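The Spare Room at Flandenwood

July
By Lorraine Cosgrove

Amna Hashmi had written to her aunt that she would be on the 670 bus, the one that comes over the hill from Westamlow in the late afternoon, and so of course she missed it and took the next one, which didn't stop at the pharmacy anymore and put her down by the feed store with two bags and a melon.

She was 19 that summer. She had not been to the house since she was small, and she remembered it mostly as a smell (cardamom, floor polish, a dog that must have been gone for years) and as a staircase much too steep for anybody's good.

"You brought a melon," said Aunt Anisa at the door, as though Amna had brought a baby.

"You said not to bring anything."

"Well, and you didn't listen. Come in, come in, your room's made up."
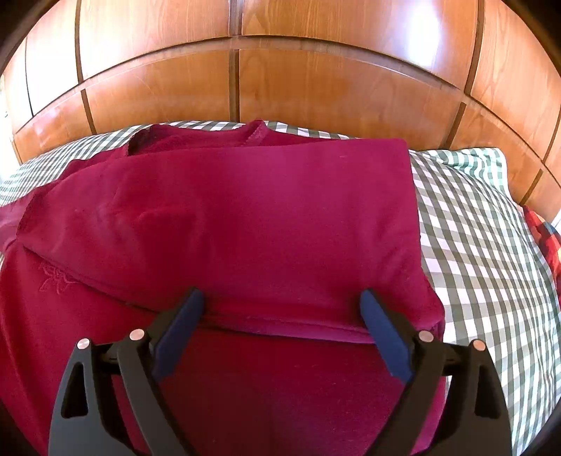 Supper went on for a long time. Mr. Coman from next door had been invited, or else had simply turned up, and he told the whole story of the winter the creek froze and he walked home on it, all the way from the Rorkunik place, carrying a lamp he'd bought for his wife. Aunt Anisa had plainly heard it every year since, and she still put down her fork at the part where the ice began to talk.

"And did she like the lamp?" Amna asked.

"She hated it," he said happily. "We had it 16 years!"

Later, with the dishes done and the melon cut up in a bowl under a plate, Amna climbed the steep stairs and found that they were only ordinary stairs after all. She sat on the edge of the bed and listened to the two of them still talking down on the porch, their voices going up and down like people carrying something heavy between them and stopping to rest.
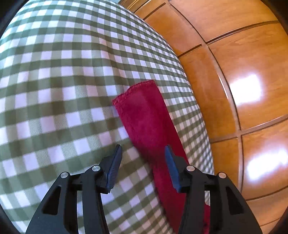

She had meant to call her mother that night and say she would be home by the weekend. She took out her phone and looked at it for a while. Then she went back down in her socks, and her aunt, without breaking off what she was saying, moved over on the bench.

Recent stories
The Bajwa Sisters Buy a Boat
Seventeen Letters to a Landlord
What Zeeshan Soomro Found in the Piano
A Short Walk Before Rain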